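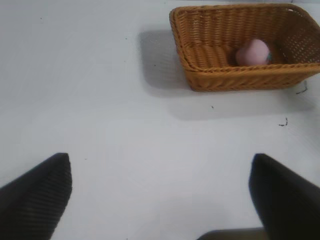
Students in the automation course at Sketusham Technical College have moved their arm project from scripted motion to learned control, according to an update posted by the class in April. The project, named Bako, uses a single black robotic arm with a two-finger gripper and a camera at the wrist. The current task is a transfer between a woven basket and the open tabletop, using a soft pink ball as the object.

The group recorded 100 demonstrations over the spring term. Each one was driven by hand by a student operator and saved with the joint positions and the views from 2 cameras, one on the wrist and one fixed beside the table. After review, 31 were dropped from the training set. Most of those had a late gripper signal or a gap in the wrist video. A smaller number were removed after the operator restarted the motion partway through.

Lizelle Masilela, who leads the recording group, said the basket caused more trouble than the ball. "The sides slope, so the fingers have less room near the floor than they do at the rim," she said. "If you come in at an angle, one fingertip touches the weave before the other one is low enough to close." The group now has operators bring the gripper to a vertical approach above the rim and pause before going down.
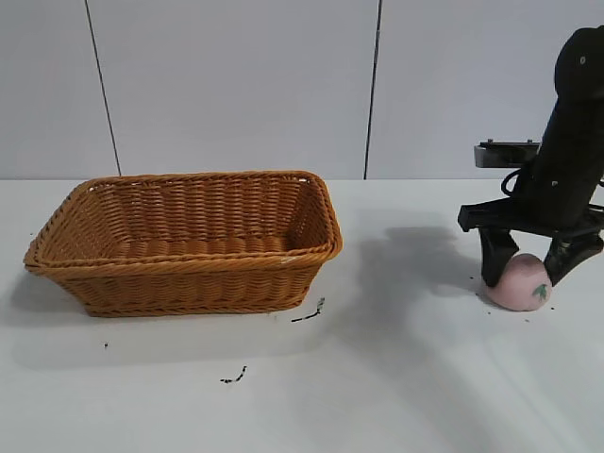
Grip force was the second item in the update. The ball is soft and gives under load, and early recordings used a closing distance that had been set for hard plastic blocks. The class changed the limit in software and left the fingers as they were. Their ribbed surface held the ball well enough at the lower setting, and the update lists no further changes to the hardware.

Chiamaka Okafor, who wrote the training code, said the first model reached the ball reliably but often opened the gripper too early on release. She traced this to a timing offset between the camera streams and the joint log. The offset was 5 video frames in the worst recordings. It has been corrected in the stored data, and a second model is in training on a desktop machine in the electronics lab.

The class plans to enter the arm in the student manipulation event at Tidmont, where teams run a pick-and-place task on a table supplied by the organizers. Entries must work without operator input once the run starts. Basket type and lighting are set by the host – teams do not see either one before setup. The group will record more demonstrations with the basket turned to different angles before the entry deadline. Cleaned recordings and the calibration notes will be placed in Standora, the college's shared project archive, at the end of term.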